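腕部相机策略在仿真里换成草地背景后成功率骤降，模糊增广加还是不加

grorbridge_lab
提问于 Friday，标签：模仿学习、仿真渲染、运动模糊、域随机化、腕部相机

背景先交代一下。我们在复现 Wakik 那套腕部单目的模仿学习流程，输入只有一路腕部 RGB，输出是末端位姿增量和夹爪开合量，没有深度，没有第三人称视角。训练数据全部来自仿真，3,000 条轨迹，桌面任务，背景只有几种纯色和木纹。策略是视觉编码器加扩散动作头，动作块长度 16，执行前 8 步后重新推理。

桌面背景下验证集成功率正常，和 Wakik 说明文档里的趋势对得上。问题出在换背景之后。我们想测一下编码器对背景的依赖，就把桌面整个替换成一块户外草地，目标物体、初始位姿分布、控制频率都不动，跑了 202 个回合，只成功 38 个。

失败的回合大部分有同一个特征：机械臂在接近阶段前半段轨迹还算正常，转腕的时候开始往旁边漂，漂出去以后目标离开视野，之后策略输出的动作幅度变大，再也收不回来。少数回合是在空地上方直接闭合夹爪，位置和目标差得很远。

我把漂移之后的输入帧导出来看了，典型的一帧如下。渲染器开了运动模糊，快门时间按曝光占整个控制周期的一半设置，训练和测试用的是同一个值。 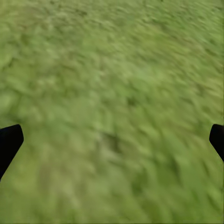 图1 草地背景，腕部相机输入帧，目标已不在视野内，夹爪张开。

从这一帧看，能当作几何参照的只剩两侧的指尖，草地纹理被拉成斜向的短条，单根草叶分辨不出来。两指中间偏下还有一块颜色偏褐的暗斑，没有清楚的边界。我怀疑编码器把这类暗斑当成了目标，但没有证据，只是那几个空抓回合让我有这个想法。

已经试过的：

一、关掉运动模糊重新渲染测试集，成功率有回升，但离桌面背景还差得远。
二、训练时对整张图加随机方向的线性卷积核，核长从 3 到 15 像素均匀采样。草地上变好一点，桌面上反而变差。
三、把夹爪区域用固定掩膜涂成灰色。桌面和草地都变差，很明显。

想问三个问题。第一，这种情况应该归因于背景分布外，还是归因于模糊，有没有办法拆开。第二，模糊增广到底该怎么加，我现在这种后处理卷积是不是不对。第三，目标离开视野以后，这种纯反应式的策略有没有低成本的恢复办法。暂时不想换成带记忆的结构，显存不够。

补充：编码器是预训练权重，微调时没有冻结。输入分辨率 224。

ulloa_render
回复

先回答第二个问题，你的后处理卷积确实有问题。

对整张图做同一个线性核，等于假设画面上每个像素的运动方向和长度都一样。腕部相机不满足这个假设。手指和相机固连在同一个刚体上，夹爪开合量不变的时候，手指在图像里是静止的，渲染出来边缘应该是锐利的，模糊的只有背景。你贴的那一帧就是这样，两根黑色手指边缘很清楚，草地全糊了。你用卷积增广之后，手指也跟着糊，策略在训练里看到的是“手指糊、背景也糊”，测试时看到的是“手指清楚、背景糊”，两个分布对不上。桌面上变差也可以这样解释，夹爪开度的信息被你自己抹掉了一部分。

另外，背景的条纹方向也不是处处一致的。你那张图上半部分的条纹大体从左上往右下走，靠右和右下的地方明显更陡。转腕带有绕光轴的旋转分量时，各处像素位移方向不同，这种变化很正常，单一方向的核做不出来。只凭一帧反推不出具体的角速度，透视和平移也会影响条纹方向，你要从仿真日志里读。

正确的做法有两种。

做法甲：在渲染器里做。每个控制周期内取若干个子帧，相机位姿按真实轨迹插值，渲染后在线性颜色空间里平均，最后再做伽马。子帧数太少会出现重影，画面上是几层错开的边缘，和真正的模糊不一样，编码器能分出来。我这边用 24 个子帧，快速转腕时也看不到重影。代价是渲染时间成倍上涨，所以不要每条轨迹都做，抽一部分重渲染就够。

做法乙：用速度缓冲。渲染一张清晰图，同时输出每个像素的屏幕空间速度，按速度做变长变方向的采样。手指的速度接近零，自然就保持锐利。这种方法在手指和背景的交界处容易把黑色渗到草地里，需要按深度做一次前后景判断。渗色看起来不起眼，但交界处正好是策略读取开度的地方，建议检查几帧再批量生成。

快门时间也要随机化。你训练和测试固定用同一个值，模糊长度就和末端速度成了一一对应，单帧策略有可能直接从模糊长度里读速度。在桌面纯色背景上读不出来多少，到了草地这种高频纹理上，这个通道的统计特性完全不同。这一点我没有做过对照实验，只作为一个可疑项列出来。

掩膜那一项变差是预期之内的，没有开度输入的话不要遮手指。

cenunberg
回复

补充第一和第三个问题，渲染部分同意楼上。

归因可以用二乘二的设计来拆，背景取桌面和草地，模糊取开和关，四格都用同一组随机种子和同一组初始位姿。你现在只有其中三格，缺的是桌面背景、关模糊。缺了这一格就算不出交互项，而我估计交互项不小。纯色桌面上模糊几乎不改变图像，草地上模糊改变了整幅图的纹理统计，两者的影响不会是简单相加。

四格之外再加一组开环回放，这一组比成功率更有用。取桌面背景下成功的轨迹，保持相机位姿序列完全不变，只把背景换成草地重新渲染，然后逐帧把图像喂给策略，记录它的输出动作与原动作的误差。闭环评测里，漂移之后的帧本身已经是分布外位姿，误差会累积，你分不清哪一步先错。回放里没有累积，误差第一次抬高的时间点就是要看的地方。如果抬高出现在转腕之前，主要是背景问题；如果和角速度曲线重合，模糊占的比重就大。

关于那块暗斑，单帧的注意力图不足以说明什么。建议做干预：目标不放，草地纹理里把暗斑去掉或者挪到别的位置，同一相机位姿下比较输出动作的方向有没有跟着移动。位置多取几个，和随机挪动草地纹理的结果做对照。动作方向跟着暗斑走，你的猜测就成立；不跟着走，就把这条划掉。空抓回合本来就少，不要从那几个回合里硬找规律。

恢复的问题。反应式策略在目标出视野以后，当前图像里没有目标信息，这时候输出什么都是从训练分布里猜的，增大编码器解决不了。不改结构的话有两个办法。

一个是补恢复数据。在接近阶段给末端加扰动，让目标部分或完全离开视野，再用仿真里的特权信息规划器把末端拉回来，记录拉回的那一段。注意规划器的行为要能由图像解释：目标完全不可见时，不能让它直接朝真实目标位置走，否则同一幅空草地会对应方向各异的标签，学出来的东西没有意义。可见性低于阈值时统一规定成沿手腕光轴后退抬高，重新看到目标以后再切回正常接近。

另一个是在策略外面加一个可见性分类头，判为不可见就中断当前动作块，执行同样的后退动作。动作块执行 8 步对快速转腕来说偏长，中断以后这 8 步里剩下的直接丢弃，不要和新动作块做平滑，平滑会把漂移方向的速度带进来。

分类头的负样本要包含模糊的空背景，就是图1那种。只用清晰的空背景做负样本，阈值在转腕时会乱跳。

202 个回合对四格设计够用，报结果时带上区间，尤其是低成功率的几格。

tmp_node7
回复

换个编码器试试，我换过以后好了。另外分辨率 224 太低了，提到 448 看看。

grorbridge_lab
在 cenunberg 的回复下留言

开环回放做完了一部分。误差抬高的时间点多数落在转腕开始之后，但有一小批在转腕之前就已经偏高，这一批我还没有看。桌面关模糊那一格正在跑。渲染器这边按做法甲改，手指边缘和背景的关系之前确实没注意到，掩膜和卷积两个分支先停掉。

ulloa_render
在 grorbridge_lab 的留言下回复

转腕之前偏高的那批，先查草地材质的平铺周期和色彩空间设置。纹理贴图如果被当成线性数据读入，整体亮度会偏，和运动无关。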